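Trimming and Labeling Handheld Gripper Recordings for Cloth Folding

Posted 2019-07-31 under Methods

This page covers how we go from raw handheld recordings to a training set for the folding policy. It assumes you already have the recordings on disk and the Cullard tools installed. If you are still setting up the grippers, do the calibration page first, then come back.

The task is folding a single garment on a soft surface. We started on a table and moved to beds in January. Beds are harder. The surface gives under the fingers, the blanket moves with the garment, and the policy has to learn where one fabric ends and the other starts.

What you need

A folder of sessions, one session per garment and bed.
The pose track for each gripper.
The Vakotton viewer, version 2 or later. Older versions drop the second gripper when the first one goes idle.
A text editor for the label file.

Step 1. Check the pose tracks

Open each session in the viewer and turn on the path overlay. A good track is a smooth line. A bad one has jumps, usually when the hand turned fast or the view was filled by plain fabric. Patterned bedding tracks better than plain bedding, so if you can choose, choose the pattern.

Mark any session with a jump longer than a finger width. Don't try to smooth it. We did that for a while and the policy learned a small twitch at exactly those points.

Step 2. Cut the start and end

The first part of a session is almost always the person getting into position. Cut up to the moment when the fingers begin to move toward the garment. At the end, cut when both grippers are open and clear of the fabric.

Leave pauses in the middle alone unless they are longer than 100 time steps. Short pauses are part of how people fold, and the policy copes with them.

Step 3. Label the phases

We use four phases: approach, grasp, carry, release. Write the step number where each one begins, one per line, left gripper first.

Approach and grasp are the two that people label differently. Our rule is that grasp begins when the gap between the fingers starts to shrink. If the fingers are wide open, it is still approach, even when a fingertip already overlaps the edge of the garment in the view. Overlap in the view tells you very little about contact – check the width signal before you decide.

If a grasp is dropped and tried again, label the second try as a new approach. Keep both.

Step 4. Mark the confusing layers

Add the tag "layers" to any session where the garment and the thing beneath it are the same kind of material or close in color. These are the sessions where the policy picks up the blanket along with the garment. We sample them twice as often during training.

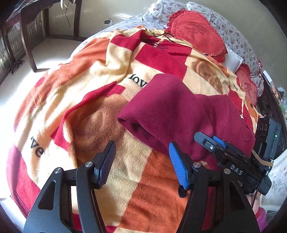

A maroon fleece garment on a fleece blanket with crimson patches gets the tag. So would a white shirt on a white sheet. A dark towel on pale cotton would not. When you can't decide, tag it.

Hanyu Zeng wrote in after trying this step that the tag should go on single grasps and not on whole sessions, as a garment can cross from an easy patch to a hard one partway through a fold. Fair point. The label format allows it: put the tag on the same line as the grasp number. We haven't compared the two ways yet.

Step 5. Build the set

Run the build script on the label folder. It will refuse any session with a missing phase and print the name. Fix those by hand.

Our current set came out at 1177 labeled grasps after cutting. We held back 31 sessions for testing, picked by bed so that no bed is in both parts. Splitting by session alone gave us test numbers that looked very good and meant nothing on a new bed.

What we saw

With the layer tag and the heavier sampling, the policy grabbed the blanket less often on the held-back beds. It did not get better at finding a hem that was folded under. That failure looks the same with and without the tag, and we think it needs more recordings of that case.

Training on Ellura with the default settings is fine for a first run. The Lei config is slower and gave us nothing extra on this task.

Known problems

The viewer sometimes swaps left and right when you reopen a saved session. Check the first grasp before you add labels.

Tags are case sensitive. "Layers" with a capital is ignored without a warning.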